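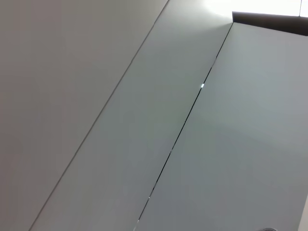 Antonina Bilyk objected at the first reading that a walk with no church on the route is hardly a heritage walk, and we kept the point in mind when coding the routes. Churches first, then mills, then everything else. The Plosirville program had 39 walks over 2 seasons, all led by local history society members. Sign-in sheets give 3,235 attendances – not persons, many walkers came back. Weather not recorded before February, so left out of the model.

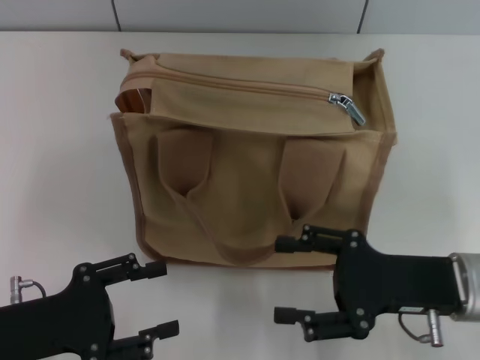
Did evening walks draw more people than afternoon ones? Evening walks drew more on every route except Fokgate, where the old canal path is unlit and the leaders stopped early. The Fokgate sheets are also the worst kept. Two pages missing, some names entered twice; duplicates removed by hand.

Questionnaires: 576 returned, most of them complete. Walkers were asked what they remembered of the route. Buildings they had gone inside came up far more often then buildings seen from the street, even where the leader had spoken longer outside. Same pattern at Rumuvlow, smaller group. Murakami route treated separately – it was shortened partway through the season and the two versions can't be pooled.

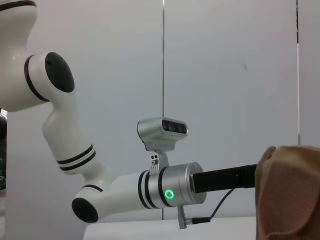 Figure 3. Robot arm and tan-brown cloth.

Length of walk mattered less than expected. Stops mattered more. Where leaders gave long talks at the first stop, later stops were recalled poorly, and the written comments say the same thing in blunter words. We did not ask about prior membership, wich limits what can be said on recruitment to the societies. Coding sheets were closed on 2018-01-02 and no late returns were added.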